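Zosgate Pindance Table Oil, 264 ml

The label promises a finish that shrugs off spills after one coat. We'd plan on 3. The maker's claim of 20 minutes to touch-dry assumes a warm room and a thin hand with the rag, and "food safe" is printed with no mention of how long to wait before you eat off it.

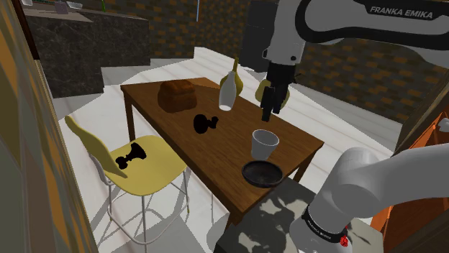
Kartini Lumenta wrote in March that her second coat stayed tacky overnight and that the smell hung on longer than the tacky spell did. She'd still buy it over Erow, which yellowed on her.

Also sold in 700 ml. Test it on the underside first.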